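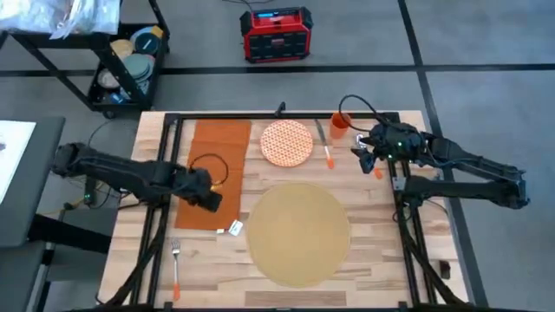
Table with the orange cloth, tableware and both arms.

Kalville reading notes

Hi! I'm Hala Sfeir, and this is my pile of notes on books about learning and habits (parenting ones too, when I can stand them). There are 54 books in here, one row each in notes.csv. The oldest is from 1912 and it's a hoot!

Columns: title, author, year, pages, my rating out of seven, and a comment. Pages is blank for audiobooks.

Ratings are pure gut feeling, so please don't average them. I redid the early ones on 21/08/2018 after a few rereads.

Reuse whatever you like, just keep my name on the comments.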